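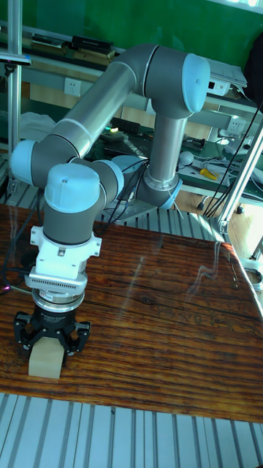 Cerkent 2 update: voice messages cut off

jsales_
Since the update my voice messages stop at 56 seconds. Before that I could record for minutes. Anyone else? Android, app from the store.

dedbridge
Same. I think it's a new limit to save storage.

Cauã Medeiros
It's not a limit. I sent one of 270 seconds this morning. Check battery saver, it closes the mic in the background.

jsales_
Battery saver is off. The screen stays on while I record.

honenus
I don't buy the battery thing either. Clear the cache, not the data, or you lose your chats. My cache was 367 MB.

dedbridge
Did that last week and got nothing from it. Still say it's a limit, they just haven't turned it on for everyone.

jsales_
Cleared it and restarted. Got to nearly two minutes, then it stopped again. I'll go back to the November version.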